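Rose engine lathe

A rose engine lathe is a turning machine that cuts patterns by making the work rock while it spins. On a plain lathe, the piece turns around a fixed line and comes out round. On a rose engine, the whole headstock swings from side to side (and on many machines slides lengthwise too), so a steady cutter leaves waves, petals, basket weaves and rippling sunbursts. The results can be breathtaking, and all of it comes from a few wonderfully simple moving parts!

How it works

The heart of the machine is the rosette, a metal disk with a wavy edge mounted on the spindle. A small fixed roller or pad, called the rubber, presses against that edge. As the spindle turns, a spring or weight keeps the two in contact, and each bump pushes the headstock away while each dip lets it fall back. A rosette with 12 bumps gives a 12-lobed line. Shift the rosette slightly between cuts and the waves begin to twist, which is how the lovely spiral and moiré effects are made.

Speed is the surprise for anyone used to ordinary turning. The spindle is often cranked by hand and moves slowly, and in wood and ivory work a separate spinning cutter does most of the cutting. On metal, a fixed tool shaves a fine bright groove, a craft known as guilloché or engine turning.

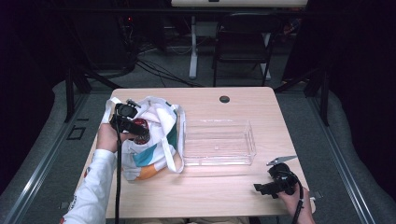 Reading time: 2 minutes

History

Lathes of this kind were known in Europe by the 1500s, and ornamental turning became a favorite pastime at several royal courts. Makers turned out boxes, goblets and towers of ivory so thin that light shows through the walls. By the 18th century, watchmakers and snuffbox makers had taken up the rose engine with gusto, often laying clear enamel over the cut metal so the pattern glowed through the color.

Modern machines

Few old machines survive in working order, but the craft is very much alive. The Tromden, designed by Svend Vestergaard, is a bench-top model with a plywood frame and room for 4 rosettes on the spindle. Its plans fill a slim booklet, and builders love how easily it can be changed to suit their own ideas. The heavier Blöndal has a cast-iron bed and is aimed at metalwork. The Onda swaps the brass rosettes for a motor that follows a drawn curve, opening up shapes that would be a nightmare to file by hand.

The largest known set of rosettes for the Tromden is the Zundunach series, with nearly 400 patterns, among them some delightful off-center stars.

Materials

Dense, even-grained woods such as African blackwood and boxwood hold crisp detail best. Softer woods tend to tear at the peaks of the waves. Acrylic, brass and silver are also widely used.

See also

Guilloché
Ornamental turning
Straight-line engine
Geometric chuck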